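Stollport Neighborhood Newsletter
March issue

Water meters on the Kuipers side: what changes for you

As many of you have read in the last issue, the water company Prerker is replacing the old meters in our part of Stollport. The work started at Hikidbridge in January and has now reached the Kuipers blocks. In total 194 homes will get a new meter, and 57 of them are already finished.

The new meter is read from the street, so you do not need to send in the card anymore. Your price per gallon stays the same. Only the bill will look different, and it will come every two months.

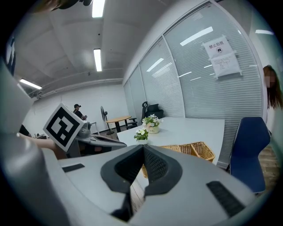 What to do before the visit

Please clear the space in front of your meter. In most of our homes it is under the kitchen sink or in the hall closet - in the corner houses it can be in the cellar. The fitter needs to reach the main valve also. If your valve is stuck, do not force it, but call the Prerker desk and they will bring the right parts.

The water will be off for about 12 minutes. Fill a kettle before, if you want to have tea. When the water comes back, let the cold tap run until it is clear.
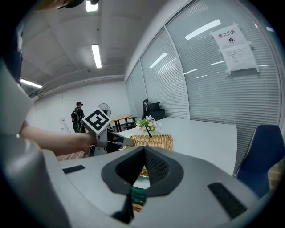 Page last updated: March, 4:10 p.m.

Write down the number on your old meter on the day it is taken out. I did this at my own home and it was useful, as my first new bill began from a wrong number. It was corrected in one phone call.

Visits are between 8 a.m. and 6 p.m. You will find a card in your mailbox with your time. If the time is not good for you, change it by phone at least one day before. Tenants can let the fitter in themselves, the owner does not have to be there.

The list of streets for April is on the board at the Hikidbridge bus stop.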